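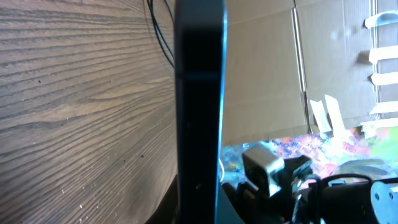

*Gripper finger, cardboard, white tape and plenty of paint colours on the bench at Calureck.*

# About Calureck

Hello! I run Calureck, a very small company that makes parts and kits for people building robot arms at home. By very small I mean it's me, a bench in a shared workshop called Skivside, and a shelf of plastic tubs with labels I keep meaning to redo. I say "we" on the invoices as it looked silly otherwise, but on this page it's "I" all the way down.

## How it started

I used to fix commercial coffee machines for a living. It's good training for robots, as it happens - you spend all day upside down looking for a cable that has rubbed through, and you get strong feelings about screws that can only be reached with a bent tool. In the evenings I was building an arm on the kitchen table. It was meant to pick up dominoes and put them back in their tin. It could do neither, and it took up the end of the table where the toast went, so I asked at Skivside if there was a bench going.

There was, at the back, beside the sink and the screen printers. I paid for 3 months and thought I'd be done by then. The domino arm took a lot longer than that, and by the time it would reliably fill the tin I'd made so many spare brackets that I started selling them to other people who were stuck at the same stage. The first batch was 46 wrist brackets, wrapped in newspaper and taken down to the post office in a rucksack. I'd priced the postage wrong and lost money on every one, but people wrote back wanting more, and I handed in my notice the following July.

## What I make

The main thing is the **Prieto**, a two-finger gripper kit for small desktop arms. It comes as a bag of parts, a printed booklet and a set of screws with a few extra of each size (you will drop some, I drop some every time). If you can put a flat-pack wardrobe together without falling out with anyone you can build a Prieto in an afternoon, though do give yourself the whole afternoon. Most of the time goes on the cabling.

The Prieto is on its fourth version. The first had fingers that were far too short, the second was a nuisance to take apart, and the third was fine except that it squeaked, and I never did get to the bottom of that. Anyone with a version two can send it back and have the new mounting parts for the cost of postage. That offer doesn't run out.

Then there's the **Seteneo**, a plain little control board for hobby motors. It has big screw terminals, proper labels on both sides and a fuse you can change without taking anything off. I had 140 made in the first run and nearly all of them have gone to people in shared workshops like mine, where the thing gets knocked, borrowed and put back in the wrong drawer. A second run is on order. If you'd like one, send me a message and I'll put you on the list - I don't take money until the boards are in my hands and tested.

I also sell odds and ends: finger pads, cable clips, spacers, replacement screws. They're all on the shop page, and if you need just the one spacer I'll sell you just the one spacer.

## How I work

I try everything on my own bench before it goes in a bag. New finger designs get a long run of picking things up and putting them down again while I get on with the packing. The longest so far was 3,728 picks on one set of pads, mostly dominoes, with a wooden egg thrown in towards the end for variety. I write the number on a card, put the worn pads in an envelope with it and keep the lot in a biscuit tin. One day I'll scan the cards and put them on the site.

A fair amount of what I do begins with cardboard and tape. I know some builders like to draw everything on a computer first, and I do get round to that, but I'd much sooner hold a bit of cardboard up against the arm and see where it fouls. It's cheap, it's quick to cut and I've got an endless supply from the recycling cage downstairs. When a shape feels right I measure it, draw it up and get one made properly. Then I find out I've measured it wrong, and get another one made.

Each kit is packed by me, usually between seven and nine in the evening when the big saw is off and I can hear the radio. If something's missing from your bag then it was me who missed it, so tell me and I'll post it the next morning.

## A bit about Skivside

Skivside is a shared workshop in an old carpet warehouse. You rent a bench, you get a key and a locker, and you share the big tools with everyone else. There are furniture people, a bicycle frame builder, the screen printers I mentioned and a couple who make puppets (their corner is a bit much after dark). I've learned loads there. The joints in the Prieto owe a fair bit to the puppets, which use a very simple pin that I'd never have thought of.

Once a month I do an open evening at my bench. Bring your half-built arm, your tangle of wires or only your questions, and we'll have a look together. It's free, there's tea, and you don't need to have bought anything from me. The next date is always on the shop page. The lift is small, so if your robot is bigger than a washing machine please message me first!

## Getting in touch

Use the contact form and I'll answer within a couple of days. A photo of your build helps a lot, even a blurry one, and please say which arm you've got and which version of the booklet you're working from (it's on the back, bottom left). I do visits to schools and clubs when the diary allows, with a Prieto for everyone to have a go on. Phone calls I'm not so good at, as I'm generally holding something.

Orders go out twice a week. Returns are fine, opened or not, so long as most of the screws come back too.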